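How Much Food Do Students in Our Halls Throw Away?
A first-year project report, Braltton Hall food diary study
Monday, March 16, 2026

I'll start with the bread, because that's where the whole thing began. Back in February I opened the cupboard in our shared kitchen and found four half-finished loaves, all from different people, all going green at the same speed. I'd been stuck for a project topic for ages (my first idea was bus timetables, please don't ask) and there it was, growing on a shelf in front of me!

The question I settled on was a simple one. What gets thrown away in the kitchens of Braltton Hall, and why? I didn't want to look at restaurants or supermarkets, as there is plenty of reading on those already and I don't live in a supermarket. I wanted to know about ordinary cooking by people my age who've mostly just left home and are learning how long a bag of spinach lasts. Not long, by the way.

How I did it

I picked two kitchens, one on the Cernach corridor and one on the Odier corridor. They're the same size and have the same fridges, but Cernach is nearly all first years and Odier is a mix. I put a set of kitchen scales and a notebook next to each food bin and asked everyone to weigh whatever they were binning, write it down, and add a word or two on the reason. "Mouldy", "forgot", "made too much", that sort of thing. Tea bags and peelings went in a separate column so that I could take them out later.

I also handed out a short set of questions at the end about shopping habits — how often people go, whether they write a list, whether they share anything. I kept it to one side of paper and I'm very glad I did, as people are much nicer about filling things in when they can see the bottom of the page.

What I found

Over the two weeks the Cernach kitchen threw away 2175 grams of bread on its own. I added that up three times because I didn't believe it. Bread was the biggest thing in both notebooks, followed by salad leaves and then cooked rice and pasta. Odier's bread came to 500 grams, so there's a huge gap between the two, and I spent a good part of the write-up trying to work out why.

My best guess is the freezer. In Odier there's a drawer that everyone uses for sliced bread, and several people wrote on their question sheets that they take out what they need for toast. In Cernach the freezer was full of chips and ice cubes and hadn't been defrosted since anybody could remember. Same freezer, same size, completely different use of it.

Leftovers were more interesting than I thought they'd be. Most of the "made too much" entries were rice, and the average portion binned was 235 grams, so a proper plateful going in the bin. A few people said they'd meant to eat it the next day and then got nervous about whether it was safe. I looked up the advice on cooling rice, printed it and stuck it on both fridges, though this was after the diary had finished so it hasn't affected the numbers.

People who shopped with a list did waste less, but not by as much as I'd hoped. Sharing seemed to matter more. The flatmates who cooked together hardly turned up in the notebooks at all, apart from one very sad lasagne.

What went wrong

Quite a bit! The Odier scales ran out of battery over a weekend and I didn't notice until the Monday, so there are gaps. Somebody in Cernach wrote every entry in ounces. And of course people knew they were being measured, so they may have behaved better than usual, or just scraped things into the corridor bin where I wasn't looking. Two kitchens is also a tiny sample and I wouldn't want anyone running the university on it.

If I did it again I'd go for a longer stretch, with spare batteries, and I'd ask about milk separately. Milk goes down the sink, so it never got weighed, and I suspect there's a lot of it.

What happens next

I've sent the results to the Nic Giolla Fund, who pay for small student projects in the halls, and asked for freezer labels and some clips for bread bags. It isn't a big request. Odier has also offered to show Cernach how they organise their drawer, which I think is lovely, and there's a date going round for defrosting the other one — bring a towel.
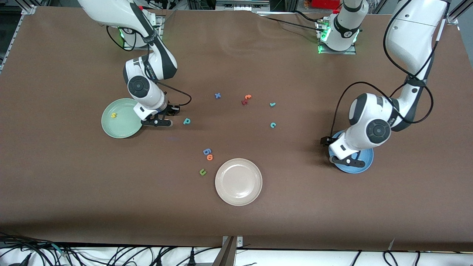

Foam letters and round plates on the brown table, with the two white arms over it.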